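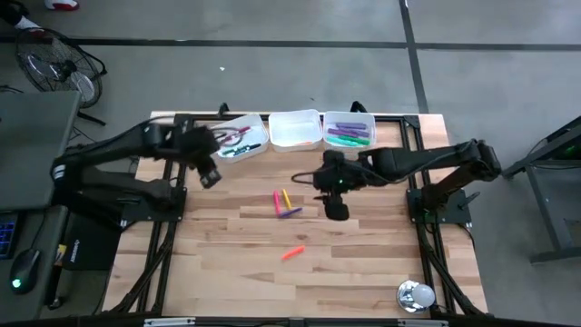 Markers on a butcher-block table, with three translucent bins along the far side.

Marker sorting

Marker sorting is the job of putting felt-tip markers into bins, trays or jars by colour, so you can find the one you're after without tipping out the lot. I've kept this entry on the household wiki since Apr 18, 2018, and I'm still fiddling with it, so bear with me (and please fix my spelling if it's off).

Bins

The usual kit is a row of shallow plastic bins. Translucent white is my favourite colour for them, as you can spot what's in there from the side and the plastic doesn't muddy your idea of what's maroon and what's brown. In the photo the left-hand bin has dark reds sharing with dark greens and blacks, the right-hand one has purple with bright green, and the middle one has hardly anything in it but a small orange marker. I love a bin with room to spare!

Two colours to a bin works well if they're nothing like each other. Purple and bright green, brilliant. Purple and navy, you'll be squinting at caps all arvo. Some people stack one colour in the top half of the bin and the other below, all lying the same way, and it does look smart until somebody's kid has a rummage.

The Nedelcu method

Ovidiu Sandu wrote this one up in a little booklet called Foltov, and it's the method most of us at the craft group picked up first. You tip everything onto the table, pull out the darks, then the brights, and leave the oranges and yellows for last. He reckons a mixed pile of 15 markers is plenty to have on the go at once, and I'd agree, though I've been known to tip out the whole tub and regret it.

There's an older version called Bikura, where you fill one bin completely before you touch the next. I find it slow going, but my sister swears by it and her drawers are much tidier than mine, so make of that what you will.

Tables

Any flat table will do. I'm fond of butcher block, the sort made up of narrow strips in cream and tan and darker brown, although a tan marker can vanish on it if you're not paying attention. Pink and yellow-orange show up beautifully. If you're worried about ink on the timber, put down baking paper. Metho shifts most permanent marker but it can take the finish off too, so try a spot underneath first.

Storage

Lay markers flat. Double-ended ones really need it, and the ordinary kind don't mind. Mine live on their sides in a Ternura drawer, seven to a row, with the spare caps in an old margarine tub. Test the lot every October or so on scrap paper and chuck the dead ones; a water-based marker will sometimes come good if you dip the nib in warm water for a few seconds and leave it capped overnight.

See also: Pencil tins; Craft trolleys; Getting ink out of school uniforms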